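Filed under: Course Materials > Brain and Behavior > Handouts

Handout 6: Sleep Loss, Attention and Memory

Read this before the seminar. It covers the same ground as the lecture but leaves out the material on dreaming, which is in Handout 7. The reading list has been updated as of 8th August.

1. Two processes

Most accounts of sleep timing start with two processes. The first is sleep pressure, which builds while a person is awake and falls while they sleep. The second is the circadian rhythm, a cycle close to 24 hours long that is set mainly by light. Sleepiness at a given moment depends on both. This explains why someone who has stayed up all night often feels a little better the next morning. The pressure is still there, but the clock is now pushing the other way.

Adenosine is the chemical most often linked with sleep pressure. It collects in parts of the brain during waking hours. Caffeine blocks adenosine receptors, so the person feels less sleepy, but the adenosine is still present. Keep this in mind for the question on shift workers.

2. Measuring attention

The usual tool is a simple reaction time test. The person watches a screen and presses a button when a signal comes on. The task is dull on purpose. A tired person can often rise to an interesting task for a short time, and the dull one shows the problem sooner.

Look at two things in the results: the typical response time and the number of lapses, meaning responses that are very slow or missing. After a bad night the typical time may change only a little while the lapses go up a good deal. Averages hide this, so always plot the full spread.

The practice data set is called Brudthorpe. It has 2,302 trials from 20 people, each tested after a normal night and after a night with no sleep. Some of the response times are over 900 milliseconds. Do not delete these before you have looked at them — in this kind of study the slow trials are often the finding.

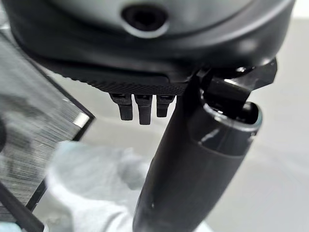 A comment left on last October's version of this handout made a fair point: the Brudthorpe people all knew which night they had gone without sleep, so some of the change could come from what they expected to happen. The commenter went on to ask how anyone could run a blind version. There is no good answer to that. You cannot keep a person awake all night without their knowing it. What you can do is hide the condition from whoever scores the data, and use measures that are hard to change on purpose. Expectation also fits the pattern of lapses poorly, as these tend to come in clusters and get worse toward the end of a session.

3. Memory

Separate three stages: taking information in, storing it, and getting it back. Sleep loss before learning mostly affects the first. Sleep loss after learning is thought to affect the second. The third is harder to study, because a tired person at test may simply not be paying attention.

In the Saengthong exercise you will compare two designs. In one, people learn word pairs in the evening, sleep, and are tested in the morning. In the other, they learn in the morning and are tested that evening. The delay is the same length, but the time of day is different for both learning and test. Write down how you would deal with this before you come to class. A short nap design is one option, and so is adding a group tested right after learning at each time of day.

4. How people judge their own state

Over several short nights in a row, performance on attention tasks tends to keep falling. Ratings of sleepiness rise at first and then level off. People get used to the feeling and stop reporting it. For this reason, self-report should not be used alone to decide whether someone is fit to drive or work.

5. Seminar work

Bring one plot from the Brudthorpe data showing lapses by person. Groups of 2 will swap plots and write down what they think the other plot shows before any explanation is given.

The Fedesham worksheet is optional. It covers circadian timing in teenagers and takes up to an hour. The longer write-up on Tatden is due with the second assignment and should include a paragraph on individual differences. Some people show large effects of sleep loss and others show small ones, and the same person tends to respond in a similar way each time.

Related handouts

Handout 4: Stress Hormones and Recall
Handout 5: Reaction Time Basics
Handout 7: Dreaming and REM Sleep
Handout 8: Caffeine, Alcohol and Alertness
Worksheet: Fedesham (optional)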